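4. Cocción al vapor

4.1 Antes de empezar

La Flidine 222 sirve para hervir, guisar y cocer al vapor. Las dos primeras funciones las domina cualquiera que haya calentado una sopa; la tercera es la que llena nuestro buzón de correo, y por eso tiene capítulo propio. Se ruega leerlo con el aparato desenchufado y las manos secas.

Para este capítulo hacen falta la base eléctrica, la cesta de acero, la tapa de cristal, un plato y algo que cocer. Usaremos panecillos al vapor, que perdonan bastante. El pescado no perdona nada y se trata en el apartado 4.5.

4.2 Preparación

1. Coloque la base sobre una mesa plana y despejada. La mesa de camping del balcón no es plana, por mucho cariño que se le tenga.

2. Vierta agua fría hasta la marca MIN interior como mínimo. La marca MAX tampoco es decorativa: si se supera, el agua hirviendo alcanza la cesta y los panecillos pasan a ser sopa.

3. Encaje la cesta en la base. Debe asentar en todo el contorno, sin bailar.

4. Recorte un cuadrado de papel de horno para cada panecillo, o unte el fondo con una gota de aceite. Quien se salte este paso tendrá ocasión de conocer uno por uno los agujeros de la cesta.

5. Ponga los panecillos con espacio entre ellos. Crecen. Dos caben con holgura; el tercero suele acabar soldado a sus vecinos.

NOTA: No cubra todo el fondo con una única hoja de papel. El vapor tiene que pasar por algún sitio.

4.3 Cocción

6. Ponga la tapa y gire el mando a la posición 2. El agua tarda unos minutos en hervir, más si se levanta la tapa para comprobarlo.

7. Cuente 8 minutos desde que salga vapor de forma continua. Si los panecillos vienen congelados, déjelos hasta que el centro esté caliente — pinchar uno con un palillo es lícito.

8. Apague, desenchufe y espere un par de minutos antes de abrir. Una bajada brusca de temperatura arruga la masa, y un panecillo arrugado sabe igual pero recibe menos elogios.

PRECAUCIÓN: Levante la tapa por el asa central, inclinándola de modo que el vapor salga por el lado contrario a la cara. El borde metálico quema tanto como el resto.

4.4 Servir

9. Deje la tapa a un lado de la olla y el plato al otro, al alcance de la mano. Decidir dónde va la tapa cuando ya se tiene en la mano, goteando, es un clásico que preferimos no fomentar.
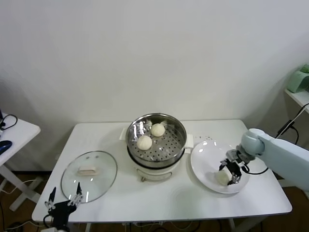
10. Pase los panecillos al plato de uno en uno, con pinzas de punta roma. Cójalos por los costados y sin apretar; la masa recién hecha conserva cualquier huella con una fidelidad admirable.

11. Vacíe el agua cuando la base se haya enfriado. La que se queda dentro hasta el domingo siguiente deja cal, y la cal tiene su propio apartado (7.2), bastante menos apetecible que este.

PRECAUCIÓN: No sumerja la base en agua. La cesta, la tapa y el plato, todo lo que se quiera.

Recambios: cesta, ref. 499; tapa, ref. 1657. Pedidos a Flidine, almacén de Protville.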